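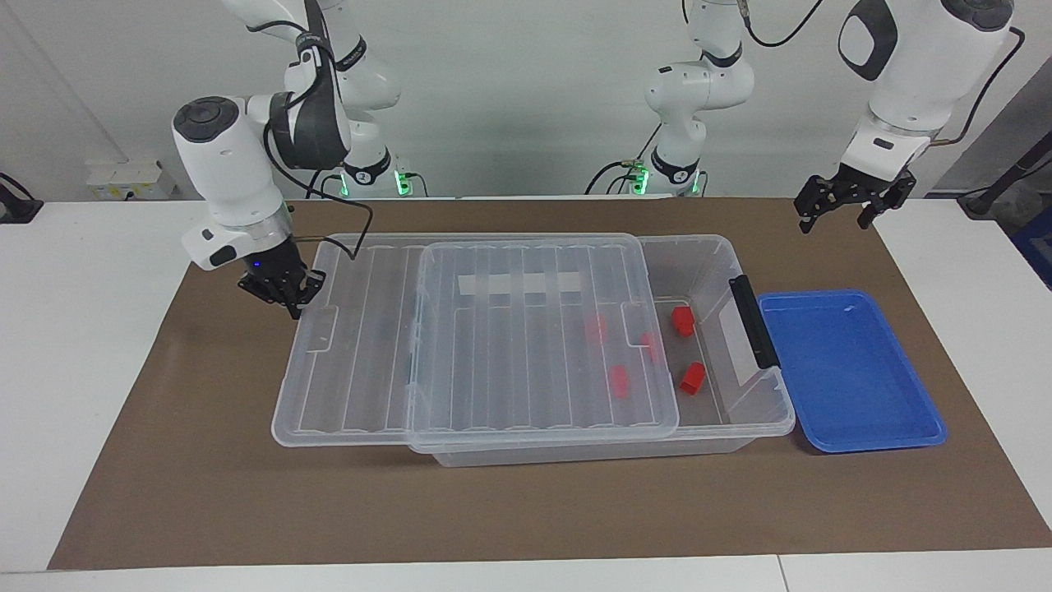 图2 双臂采集工位。棕色垫上为带盖透明储物盒与蓝色托盘，红色方块位于盒内，部分处于盒盖之下；右臂夹爪位于盒的左后角上方，左臂夹爪悬于垫面右后部上方。

3 数据采集

3.1 任务定义

本文研究的任务为“开盖取物”：从带盖的透明储物盒中取出小方块，放入相邻的浅托盘，最后将盒盖复位。任务包含两个性质不同的阶段。开盖阶段属于接触密集的大件操作，盒盖与盒壁之间的摩擦力随盖的偏移量变化，单臂推动容易带动盒体整体滑移。取物阶段属于小件抓取，目标尺寸接近夹爪开口的下限，对末端位姿误差较为敏感。已有的双臂示教数据多将两类操作分别采集，再在训练时混合；我们要求操作员在同一条轨迹内完成两个阶段，以保留阶段切换处的动作分布。

选用透明盒体出于感知方面的考虑。盒盖覆盖区域内的方块仍可透过塑料观察到，但轮廓模糊、饱和度降低，与开口一侧的方块在外观上存在明显差异（图2）。仅在无遮挡样本上训练的策略往往忽略盖下目标，或直接向盖面下爪。Kamulitz 数据集中的容器类任务全部使用不透明容器，不含此类样本，因此无法用于评估该失效模式。

3.2 硬件与工位布置

工位由两台固定于白色桌面后侧的机械臂组成，末端均为平行夹爪。桌面铺设棕色垫，一方面增加盒体与支撑面之间的摩擦，另一方面为透明物体提供均匀的深色背景。托盘紧靠储物盒带锁扣的一端放置，以缩短取放行程。全文中的“左臂”“右臂”均以机器人自身为参照，在固定相机视角下，右臂出现在画面左侧，左臂出现在画面右侧。

示教采用主从遥操作方式，控制接口沿用 Durkard 框架，仅修改了夹爪指令的映射。原框架将主端扳机行程线性映射为夹爪开度，在抓取小方块时，行程末段的分辨率不足。我们改为分段映射，闭合前的最后一段占用更长的扳机行程。固定相机的图像与关节状态以统一时钟打时间戳，训练前按图像时刻对关节状态作最近邻对齐。线缆沿臂体走线，允许进入相机视野，采集过程中不作遮盖处理；预实验表明，刻意清理背景会使策略对线缆位置的变化更为敏感。

3.3 初始状态随机化

每条轨迹开始前对以下变量重新设定：盒盖相对盒体的偏移方向与偏移量；方块在盒内的位置与朝向；方块在盖下区域与开口区域之间的分配；两臂的起始关节角。储物盒与托盘的相对位置在同一批次内保持不变，批次之间重新摆放。

盒盖的初始状态分为完全闭合、部分偏移和完全移开三类。部分偏移类最难标注，原因在于开口宽度可能恰好允许夹爪进入，也可能需要先行推盖，两种选择在示教中均有出现。早期批次没有对此作出约定，操作员之间的策略差异较大，由此训练的模型在开口边缘处反复停顿。后续批次规定：若目标方块的任一部分位于盖下，则须先移动盒盖；若目标完全处于开口区域，则直接抓取。早期批次中不符合该约定的轨迹未予删除，仅以标志位区分，供4.3节的消融实验使用。

方块允许以倾斜姿态放置。倾斜方块在夹爪闭合时会发生转动，抓取后的姿态难以预先确定，操作员可在盒内放下并重新抓取，重抓过程完整保留。

3.4 示教规程

两臂的分工不作硬性规定。实际采集中，多数操作员以右臂处理盒盖，以左臂执行取放，这与托盘的位置有关。非操作臂须停在垫面上方、不接触任何物体的位置，夹爪可保持张开。该要求用于避免非操作臂的无意接触被模型学为任务动作，同时减少对盒口区域的遮挡。

轨迹的起点定义为任一主端首次超过运动阈值的时刻，终点定义为盒盖复位且两臂静止的时刻。中途出现以下情形时终止并另行存档：方块掉落至垫面之外；盒体位移使托盘离开可达区域；遥操作链路中断。方块掉落在垫面之内的，操作员应继续完成任务，拾回动作计入同一轨迹。

采集由6名操作员完成，每人先进行2轮练习，练习数据不进入训练集。除开始与结束外，操作员不接收任何语音提示。

3.5 质量检查与剔除

检查分自动与人工两步。自动检查包括时间戳单调性、图像丢帧、关节速度超限以及夹爪指令与反馈的持续偏差。人工检查由未参与该条轨迹采集的操作员以倍速回放完成，重点核对盒盖状态标签和阶段切换时刻。两步合计剔除53条轨迹，其中33条由时间同步问题引起，集中于同一批次，更换交换机后未再出现。其余轨迹的剔除原因以标签错误为主。

阶段切换时刻的标注存在固有歧义。盒盖停止运动与取物臂开始下降在部分轨迹中重叠，尤其是熟练操作员的轨迹。我们以取物臂末端进入盒口上方区域的时刻为准，不考虑盒盖是否仍在运动。Triệu 基准采用“前一物体静止”作为切换判据，若直接套用，会将双臂并行的片段归入开盖阶段，使两套标签不可比较。与该基准对比时，我们按其判据重新生成了标签。

3.6 数据划分

训练集与验证集按批次划分，同一批次的轨迹不跨集合出现。若按轨迹随机划分，储物盒与托盘的摆放位置会同时出现在两个集合中，验证误差偏低，不能反映对新布局的泛化能力。测试布局在 Lalbridge 工位单独设置，桌面高度与照明条件均与采集工位不同，测试期间不再采集示教数据。各初始状态类别在两个集合中的比例未作强制平衡，训练时通过采样权重进行调整，权重的选取见4.1节。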